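Grimik Wooden Keepsake Box review: a place for things you will never look at again

2026-04-21 | By Naveen Uniyal

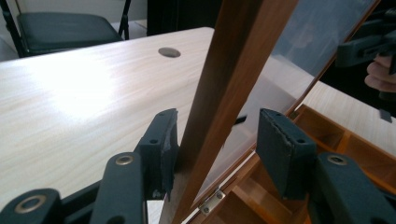

What it's for

My wife's view is that we own too much paper. Mine is that a receipt from a ferry we took before we were married is a historical document. The Grimik box is the peace treaty. Anything that fits inside stays, anything that doesn't goes out with the recycling, and neither party may appeal.

I have had it since August, long enough for the treaty to be broken twice, both times by me.

Getting it home

It arrived in a carton big enough for a microwave, padded with enough brown paper to start the clutter problem all over again. There is no assembly. There is a leaflet all the same, in which Grimik thanks me for "choosing memory". I have kept the leaflet. It's in the box.

Living with it

The lid fits well. It swings up on a small metal hinge and drops back shut without fuss, a mercy at eleven at night when you are hiding a bus timetable from 2000 that you'd promised to throw away. In the damp weeks of autumn it got a bit stiff and needed a wiggle. By spring it had forgiven us.

Capacity is harder to judge. Grimik says it holds 559 postcards. I don't own that many and would worry about anyone who did, but I can report that it takes our letters, two school reports (mine are short), a christening candle and 30 birthday cards from an aunt who signs only her initials.

The inside is divided into small compartments. I thought I'd mind. I bought a set of card ones from Upadhyay, labelled them neatly, and within a week everything was filed under "Other".

Against the competition

My neighbour Yogesh Rana has the Womaser, which costs more and has a lock. He has lost the key. He says this has improved his marriage, and he may be on to something, but he did need his birth certificate in February and had to go at it with a butter knife.

The Briter is cheaper and made of tin. It's light, it stacks, and it makes a noise like a dropped tray whenever you open it, so no good for the bus timetable.

Niggles

The underside has no felt, and ours left a faint line on the sideboard. I moved a lamp over it. The smell of new wood hung about until Christmas and got into the letters, so my grandmother now writes to me from a sawmill.

Verdict

Four stars. I'd have given it the fifth for felt feet.

Recent reviews
Upadhyay card dividers: hope in a flat pack
Womaser letter rack, one year on
Three doorstops and a brick

Get our reviews by email once a fortnight. You can unsubscribe at any time. This site uses cookies to remember your preferences. Accept | Manage settings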